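3/29/24 - Zunden bench, Dell desktop

CPU socket work again. Load plate up, checked the pins before anything went near them.

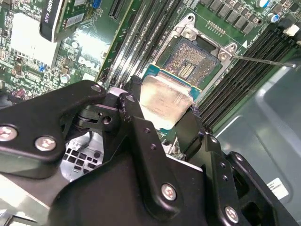

Processor by the open socket, lever out to the right.

Coin cell stays in for now. Need to look up the part number before ordering spares from Brelgate - last lot was 10 and two were wrong.
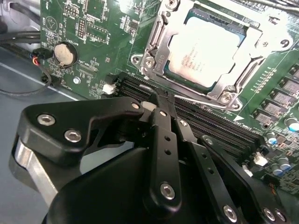
Paste is low too, one tube left in the drawer. Chip for the log: Xeon E5-1630V3, SR20K, 3.70GHz. 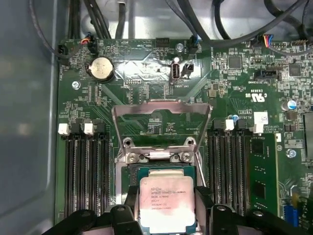

To do
- order paste
- label the Stasden tray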